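Welcome Boxes: Arrangements for the New Intake

The Residents' Services Office at Bronwood House is pleased to report that the welcome box scheme will continue for a further year. The scheme provides each new resident with a small box of everyday items on the day of arrival, so that the first night may be spent in reasonable comfort before there has been time to find the shops. Boxes for the coming intake will be packed during September, and residents who wish to assist are warmly invited to do so.

Since the scheme began, 400 boxes have been given out across the two buildings, Bronwood House and the annexe at Jillness Road. The cost is met from the residents' welfare fund, which set aside £2,695 for the present year. Parveen Kanagaratnam, who oversees the fund, has confirmed that this sum will cover the boxes themselves, the paper goods and a modest reserve for late arrivals.

The contents have been reviewed in the light of comments received in the spring. Many residents wrote that the tinned food was seldom eaten and that the printed guide to the building was already out of date. Both have been withdrawn. A number of replies asked instead for more of the plain household things that are easily forgotten when packing for a long journey. The office has accepted this advice, and paper tissues, soap, a tea towel and a small bag for loose items will form the basis of the box from now on. 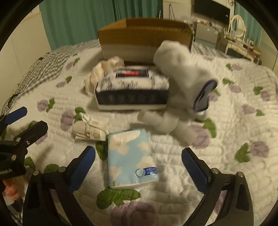

Packing is best done in the bedroom or on any wide, clear surface where everything can be laid out before it goes into the box. Those who pack at home are asked to open the carton fully and stand it at the far side of the bed, with the contents spread out in front of it. A full-sized box of tissues should go in first, as it keeps its shape and gives the softer things something to rest against. Pocket packets and drawstring pouches may then be fitted into the gaps at the sides. A soft toy, where a family with a young child is expected, is placed last, and should never be pressed down under heavier items.

Helpers are reminded to keep their own belongings well away from the items being packed. Last year a telephone, a pair of reading glasses and a set of keys were sealed into boxes and had to be traced, at some inconvenience to all concerned. It is a sound habit to check the bedspread and any folded blankets before the tape is applied, and again before the box leaves the room.

The drawstring pouches deserve a word of their own. They are sewn by members of the Güneş sewing circle, which meets in the ground floor lounge under the guidance of Doğukan Türkmen. Residents have found many uses for them, from coins and earrings to spare buttons and charging leads. The circle would be glad of further offcuts of plain cotton, in pale colours if possible, and of any cord that is at least 4 mm thick. Donations may be left at the front desk in a bag marked for the circle's attention.

Soft toys continue to be accepted on the same terms as before. They should be clean, free of loose parts and small enough to sit comfortably within the box. Toys with batteries cannot be taken. Abrehet Feyisa has kindly agreed to look over each one before it is passed to the packers, and her decision in these matters is final.

Cartons will be supplied flat and may be collected from the store beside the laundry at any time before 6 pm. Each helper will receive a contents sheet, which should be signed and placed on top of the items before the flaps are closed. Roughly 21 boxes will be needed for the first group of arrivals, and more will follow as rooms are allocated. Completed boxes should be returned to the same store – please do not leave them in corridors or on the stairs, where they obstruct the fire route.

The office also wishes to record its thanks to Taner Aksoy, who has carried the finished boxes to the upper floors for the past two intakes, and to Gordon Tremblay, who is giving up the keeping of the contents list after long service. A successor is sought. The work takes an hour or so each week during the packing period and very little at other times. Residents who would like to be considered, or who simply wish to pack a box or two, should give their name and room number at the front desk.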